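Laundry With a Robot Arm: My House Rules for the Washer Corner

I get more mail about the laundry robot than I ever got about grout, so I'm putting all my rules on one page. If you came over from the Zodby list, hello! You've already read some of these in rougher form. Everybody else, pull up a stool.

I run a two-armed setup on a front-loader, with the control software from Relleck and a pair of grippers I bought secondhand from my friend Gayan Sivakumar. I am not an engineer. I fold things and I write things down, and these are the things I wrote down.

Clear the floor first

Before the arms get power, I walk the patch of floor between the basket and the washer. Socks, clothespins, the cap off the detergent bottle, all of it goes up on a shelf. Any cable that has to cross the floor gets laid flat and kept out of the basket's spot. I used to be lazy about loops (a cable will make a loop all by itself if you turn your back) and now I pull them out and tape down the long runs with cloth tape. Plain packing tape leaves gum on the floor and you'll be at it with rubbing alcohol for an hour.

Sweep, too. Grit gets into the joints of the grippers, and cleaning those is a miserable job with a toothbrush.

Open the door all the way, by hand

My rule is that a person opens the washer door and swings it as far back as it wants to go. A half-open door drifts, and then the arm is working around something that isn't where it was a minute ago. I know plenty of people let the robot open it. Sabina Wijesinghe does, and she has a very nice handle adapter for it that she printed herself. I still do mine by hand.

While you're down there, run a dry cloth around the rubber gasket. Get your finger in the fold at the bottom, where the lint and the hairpins go to live. Then look into the drum and give it a slow turn with your palm so you know nothing is stuck up behind a paddle.

Park the basket under the opening

The basket goes on the floor right below the door opening, long side to the machine, and it goes in the same place every time. I put two little squares of painter's tape on the floor to mark the corners — cheapest upgrade in the whole house. A rigid plastic basket with a rim beats a cloth hamper by a mile, as a hamper slumps the moment a finger leans on it. Handles should be able to fold down or sit out to the side. If yours stand straight up, snip them off or turn the basket.

Practice on soft toys

Do not start with your good shirts. Start with plush! Toys are forgiving, they have a shape the gripper can get hold of, and nobody cries if one gets a pulled thread (well, ask the kids before you borrow them). Keep the load small, too. A few pieces is plenty while you're learning, and bright colors help you see at a glance what went where. I like a mix of one thing with arms and legs, one long thing, and one flat piece of cloth, since the flat piece will teach you more than the other two put together.

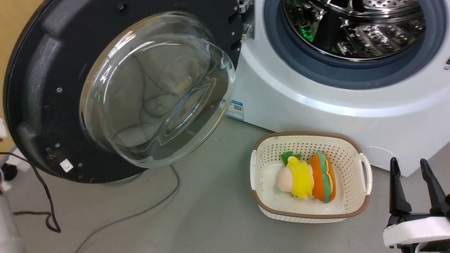 Keep your hands out

Once the arms are live, no person reaches into the basket or the drum. I mean no reaching for a sock, no straightening a sleeve, nothing. If you want something moved, press stop, wait until both arms have quit moving, and then go in. We say "hands in" out loud in my house before anybody reaches, and whoever has the stop button says "stopped" back. It feels silly for 2 days and then you do it without thinking.

The stop button lives on a cord, and it stays with a grown-up. It does not go on top of the washer, where you'd have to lean over the arms to get it. Ashraful Pathirana mounts his on the wall by the light switch and I think that's a fine second choice.

Go slow near glass and rubber

The door and the gasket are the two parts of the machine I worry about. A fingertip with a hard edge can scuff the one and nick the other, and a nicked gasket means a puddle. I hold the speed down to the lowest setting for anything within a hand's width of the door. Check the fingertips for burrs once a week. A nail file takes care of most of them.

Keep a log

Mine is a spiral notebook from Eserura, hung on a nail. Every session gets a line: what went in, what came out, anything that got dropped or pinched. I'm at 876 lines so far, and flipping back through January I can see exactly when I started taping the cables, as the word "snag" just about disappears.

When you're done

Power off the arms, unplug, and coil the cords loosely. Wipe the fingers with a damp cloth. Leave the washer door ajar so the drum can air out, robot or no robot. The basket goes back on its tape marks, empty, and the toys go back to whoever lent them.

Next up I'm writing about towels, which are a whole other animal. Send me your towel troubles in the meantime and I'll try to work them in.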